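Wed 3 September

Started on the small stuff from the table today. The rule is the same as in May: everything that is loose goes into a box, the box gets a number, and the number goes in the book. This one is box 13. It is the white cardboard one the Cetitz lamp came in, open at the top and a bit scuffed inside but square at the corners, so it stacks.

Stationery and jars first. The glue went by the left wall, the glass jar on its side with the barcode showing, and the keychain in the middle, still clipped to its binder clip.
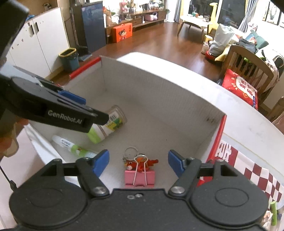

Cloltum

I have kept the binder clip on the keychain on purpose. A split ring on its own works its way under the bottom flap and is not seen again until the box is broken up for recycling. With a clip on it, it stays where it is put.

The checked cloth stays on the table until the end. Small things roll on the bare white top and they don't on the cloth. I had tipped out more than I meant to, so there was a heap in the middle: heart planter, yellow box, the figurines, plush, correction tape, highlighter, the second lot of clips. I considered sorting by type and decided against it. Sorting by size packs better. Hard and heavy at the bottom, soft on top and down the sides. 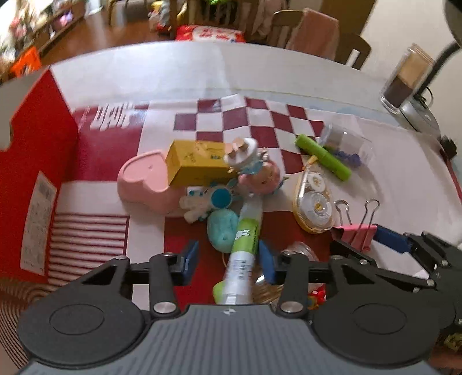 The glue sticks are a separate question. I seem to buy one every time I go into Vustier and I have never finished one. Caps checked and pushed home, then in upright where there is room. If they dry out over the winter I will throw them away and not replace them.

The planter needs wrapping. One sheet of newspaper, two turns, ends tucked into the opening. I have left it out until I have some paper, and the entry in the book says so.

Jars with lids on can go in as they are. I test the lid with a quarter turn first. Plush goes in beside them as padding, so the little red and orange one is down for the gap by the wall, where the jar would otherwise knock. 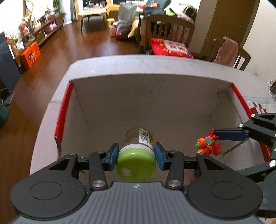 Jar with the green lid, and the small plush to go with it.

Still to do in this room: the top of the TV cabinet, the clothes behind the chair, and whatever is in the white bag by the armchair. The cabinet is a box by itself, possibly 2. The cushion can stay out.

Tape is down to the last roll. The Salazar brown tape holds on cardboard but lifts on anything shiny, so paper labels only. Storage reference for the shelf is 3287, written inside the front cover of the book.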